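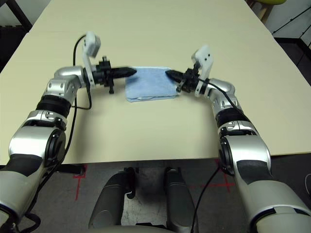 Why does cloth dry on a line?

Pullolance for Young Readers
07/11/2023

You wash a shirt, you hang it outside, and some hours later it is dry. Where did the water go? It did not all drop on the grass. Most of it went into the air, and you could not see it leave.

Water is made of very tiny parts called molecules. They are always moving. Some move slowly and some move fast. When a fast one is at the top of the water, it can jump out and fly away into the air. We call this evaporation. It is a long word, but you have seen it many times – for example when a puddle gets smaller after the rain.

Cloth is good at holding water. It is made of threads, and each thread is made of many thin fibers. Between the fibers there are small spaces, and the water sits in them. A thick towel has more of these spaces than a thin shirt, so it needs more time.

What helps the water to leave?

Warm air helps. When it is warm, the molecules move faster and more of them can jump out.

Wind helps too. The air close to the wet cloth soon becomes full of water. Wind pushes this air away and brings new air which is drier.

Space also helps. If you fold a wet towel and leave it in a bag, it stays wet for a long time and begins to smell. If you open it wide, the air can touch all of it.

Can cloth dry in the cold?

Yes, it can! In the village of Illstead people hang their sheets outside even in December. The sheets freeze and become hard like a board. But ice can also go into the air little by little, without melting first. This is called sublimation. It is slow, so in the evening the sheets are often carried inside to finish.

Try it at home

Take two small cloths of the same size. Make both wet and squeeze them well. Hang one open over a chair. Fold the other one three times and put it on a plate. Touch them every 40 minutes and write down what you feel. Which one is dry first? If you have a third cloth, you can hang it near an open window and compare.

Next time in this series: why soap makes bubbles.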